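Linik gripper: questions we get often

Last change: 17/01/2022

What is Linik?
Linik is a hand-held gripper with two fingers. You hold it, you close the fingers with your own hand, and a camera looks over them. We build it at the shared workshop in Bramwell, and two members build a copy at home.

Do I need a real robot arm?
No. The same fingers fit on an arm later, if you have one. Most of us do not have one.

Which parts must I buy?
The full list is in the file Plestberg-3 on the workshop drive. The printed parts you can make yourself. Please take the screws from the list and not from your drawer, the heads of other types stand too high and then the fingers touch them.

My fingers do not meet in the middle. What did I do wrong?
Probably the left and the right are exchanged. They look almost the same on the print bed. Look for the small number inside: 1267 is left, 3532 is right.

How tight should the finger screws be?
Tight by hand, then a quarter turn more. If the finger moves stiffly, go back a little. Roy Penrose broke two finger bases in April with an electric screwdriver and asks me to write that it is not needed.

Can I use it for clothes?
Yes, clothes are the main thing we practise now. Begin with one garment on a bed or on another soft surface. On a hard table the pads slide over the cloth and you lose patience.

How long does one try take?
We stop after 10 minutes, folded or not folded. Then put the garment back in a loose heap before the next person begins.

The picture is dark in the corners. Is my camera broken?
No, it is the wide lens. If the dark ring is thicker on one side, loosen the camera holder and push it to the centre.

Can I come and try before I build?
Yes. Write to the Cusham list one week before, and bring a shirt or trousers which you do not need the same day.

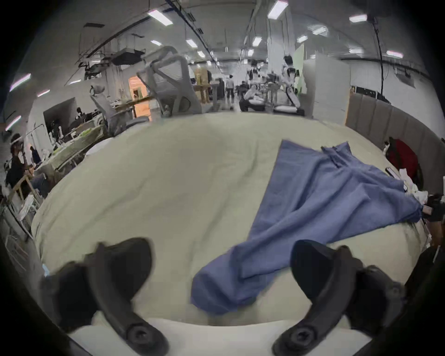 Children may try also, together with an adult. For them we put the grip spring on the softest position, and you should turn it back afterwards.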